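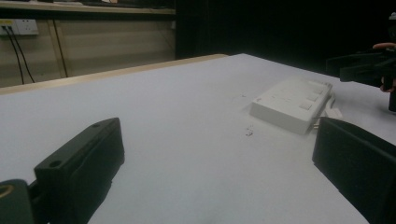

White tabletop, members' workroom, Kultport.

Kultport Members' Forum > Building and Facilities > Quiet hours in the shared workroom

Nanna Østergaard (moderator)
Posted May 8, 2026

Members are invited to comment on the proposed quiet hours for the shared workroom. Under the draft, telephone calls and group meetings would move to the front room for three hours each morning. The proposal follows a written request signed by five members. The draft does not affect evening bookings, which remain subject to the existing house rules. Comments received before the end of May will be attached to the papers for the next general meeting.

fakard_desk
We support the draft in its present form. Our work at Fakard consists largely of proofreading, and it suffers when two calls are taking place at neighboring tables. We would ask only that the hours be posted on the door as well as in the booking calendar.

egilsson_k
I must register an objection. Egilsson pays the same monthly fee as every other member, and our clients telephone in the morning. The front room seats three people and is often taken before opening time is over. A rule that sends callers to a room they cannot enter is in practice a ban on calls.
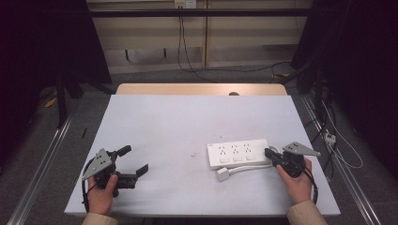

I would also point out that the membership agreement describes the workroom as a place for "ordinary business activity." A telephone call falls within that description. If the agreement is to be changed, members should receive proper notice and a vote.

flultinex_office
The previous speaker is correct about the agreement but, in our view, mistaken about the effect. Section 3 already permits the house to set hours for particular uses. Flultinex accepted a similar limit on printing last year without a vote - and with some grumbling, I admit.

egilsson_k
Printing can wait until noon. A client cannot. I would withdraw the objection if the front room could be reserved in short periods during quiet hours.

fakard_desk
That appears reasonable to us. May we also ask that the revised draft deal with headphones and loud typing?

Nanna Østergaard (moderator)
Short reservations will be added to the draft. Headphones are covered by the house rules. Typing will not be regulated.

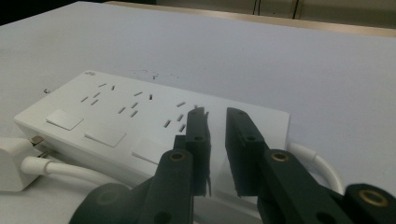 White power strip on a workroom table.

reader_166
Is a member who answers a call and walks out while speaking in breach of the rule?

Nanna Østergaard (moderator)
No. Members are asked to leave the room promptly and to close the door behind them.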